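Section 5: Mounting and Setting Up the Projector

This section covers ceiling mounting, tabletop placement, image alignment and the first-time menu settings for the Joreo Undow projector. Read it through once before you start. Ceiling mounting takes two people.

Before you begin

Check that you have these parts from the carton:

Projector
Lens cap (fitted)
Power cord
Remote control with two AAA batteries
Ceiling plate and four M5 screws
Safety cable

The ceiling plate is packed under the top foam insert. It is easy to miss. Anchors for the ceiling itself are not supplied, as the right type depends on the ceiling. Ask a building supply store or your installer if you are not sure what yours is made of.

CAUTION: Do not hang the projector from ceiling tile or from drywall alone. The plate must be fixed to a joist, a concrete slab or a rated support bar.

CAUTION: Keep the power cord unplugged until step 9.

Choosing a position

The projector can be placed in front of the screen or behind it, on a table or upside down from the ceiling. Leave at least 17 inches of clear space on the exhaust side and 5 inches on the other sides. Do not set it in a closed cabinet.

The largest image the projector can focus is 263 inches, measured corner to corner. At that size the room has to be quite dark. For a meeting room with the blinds open, a smaller image will be easier to read.

Use the distance chart in Appendix A to find the throw distance for your screen. Measure from the front of the lens, not from the front of the case. The zoom ring gives you some room for error, but try to land near the middle of the range so you can adjust in both directions later.

Ceiling mounting

1. Mark the center line of the screen on the ceiling with pencil or tape.

2. Hold the ceiling plate against the ceiling with the arrow pointing toward the screen. The lens sits slightly left of the case center, and the plate is offset to match. If the arrow points the wrong way, the image will be off center.

3. Mark the four holes, drill them, and fix the plate. Pull down on it firmly with both hands. There should be no movement at all.

4. Turn the projector upside down on a soft cloth. Remove the rubber feet and put them in the bag supplied.

5. Attach the bracket to the base with the M5 screws. Tighten them by hand first, then a quarter turn more with the driver. Do not use longer screws. They can damage the parts inside.

6. With one person holding the projector, slide the bracket into the plate until it clicks. The second person then fits the locking pin.

7. Loop the safety cable through the eyelet and around a separate fixing point. Leave a little slack, but no more than a hand's width.

8. Run the signal cables before the power cord. If you use the Seixas cable cover, snap it on after the image has been aligned.

9. Plug in the power cord. The standby light turns red.

Tabletop placement

Choose a flat, stable surface that will carry the weight of the projector without rocking. Screw the front foot in or out to set the height. The rear feet are for leveling only and should not be used to tilt the image.

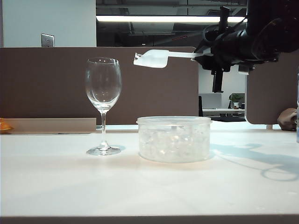 Glass and container of what looks like ice on a white tabletop.

Keep the intake grille clear of paper, cloth and anything else that could be drawn against it. If the fan becomes louder after a few minutes, check the space on both sides before changing any menu settings.

CAUTION: Do not place drinks on or next to the projector. If liquid gets inside the case, unplug the cord at the wall and contact service.

Aligning the image

1. Take off the lens cap and press POWER. The light blinks green while the lamp warms up.

2. Press TEST on the remote to show the grid pattern.

3. Turn the zoom ring until the grid fills the width of the screen.

4. Turn the focus ring until the lines in the center are sharp. Check the corners, then go back to the center.

5. If the sides of the grid are not parallel, move the projector first. Use keystone correction only for what is left – it reduces the number of pixels in use and softens small text.

6. Press TEST again to close the grid.

Note: Focus can shift slightly as the lens warms. Let the projector run for a while and repeat step 4.

First-time menu settings

Open MENU and go to Setup. Set Projection to match your installation:

Front / Table
Front / Ceiling
Rear / Table
Rear / Ceiling

Next, set Altitude to High if the site is in the mountains. Leave it on Auto everywhere else. Fan noise is higher in the High setting.

If the projector is connected to a Flovent room controller, turn Network Standby on. The controller cannot wake the projector with this setting off.

Choose Save and Exit. Settings are kept when the power cord is removed.

Section revised Jun 11, 2018
Text: Leonor Morais
Technical review: Vitória Abreu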